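Do Matching Lids and Handles Help Anyone Put a Pot Away?
Final report, Household Objects Studio
Jun 10, 2026

Background

The claim I set out to test comes from a kitchenware leaflet that was passed around in our February seminar. It said that when the lid knob and the pan handle share a color, people "naturally" pair them, and that tidying the kitchen gets easier as a result. The leaflet gave no source. Half the seminar nodded anyway, and I was annoyed enough to make it my project.

My starting position was that color does very little here. People put the wrong lid on a pan because the right one is at the back of the cupboard, or in the sink, or because a lid that almost fits is good enough for rice. I still think that is mostly true, though the results are messier than I wanted.

What I did

I ran sessions in two places, the shared kitchen at Lellau and the teaching kitchen at Moen. Each session began with pots and lids laid out apart. The participant had to cover each pot and put it on the shelf, and I wrote down whether the first lid picked up was the right one. Over the whole project I logged 542 attempts. Of these, 134 used pots whose knob and handle matched in color, and the rest used pots with plain black fittings.

I did not time anyone with a stopwatch at Moen, only at Lellau. Kumiko Maruyama, who supervised the project, told me early on that this would make the times useless for comparing the two kitchens. She was right, and I have left the times out.

Results

With matched colors, roughly 90 percent of first picks were correct. With plain fittings the share was lower, but the gap shrank to almost nothing once I took out the two pots at Lellau that are nearly the same width. Those two pots caused most of the mistakes in the whole study. Anyone can mix them up. I mixed them up while setting out the table.

So the color may help when two lids are close in size. When they differ clearly, people look at the size and ignore the rest. One person at Moen did every round correctly and, asked afterward, could not tell me what color any of the knobs were.

There is also a problem the leaflet never mentions. A colored knob only helps if you can see it. Lids stored upright in a rack show their edge, and a rack is what both kitchens use. I laid the lids flat on the table for the sessions, which was kinder to the color idea than a real cupboard would be. I should have run at least one round from the rack.

Handles

I had not planned to study handles, but they kept coming up. A long handle decides where a pot can go on a shelf, and participants spent more effort turning the handle than choosing the lid. Several pushed the pot in handle first, found the door would not close, and took it out again. Storage advice always seems to talk about stacking and never about that.

A lid also has to be put down somewhere while the pot is being moved. Flat on the table is fine if the table is clear. In the Lellau kitchen it almost never is.
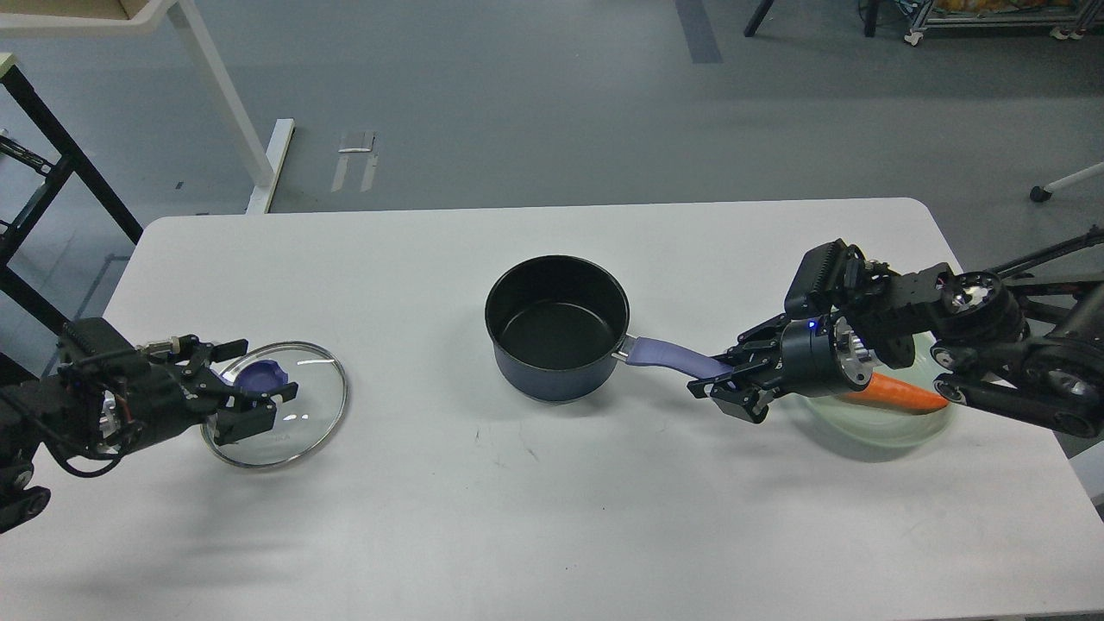
Irén Kelemen

The black saucepan with the lavender-purple handle and the clear glass lid with the purple-blue knob are the sort of pairing the leaflet has in mind. I grant that they look good together on a white table. I would also point out that the two colors are close and no more than that, and in a drawer under a dim lamp I doubt they would tell you much.

Limits

The participants were mostly students who cook in the same kitchens every week, so many of them knew the pots already. The matched and plain groups were not the same size. I chose the pots from what was on the shelves, so color and width are tangled together in ways I cannot undo now.

Gravudport, the housing block next to Lellau, has offered its kitchen for a repeat next year. If somebody takes that up, I would ask them to use a rack, to buy plain and colored versions of the same pot in the same width, and to keep the handles equal in length. Until then I would not replace a working pan for the sake of its knob.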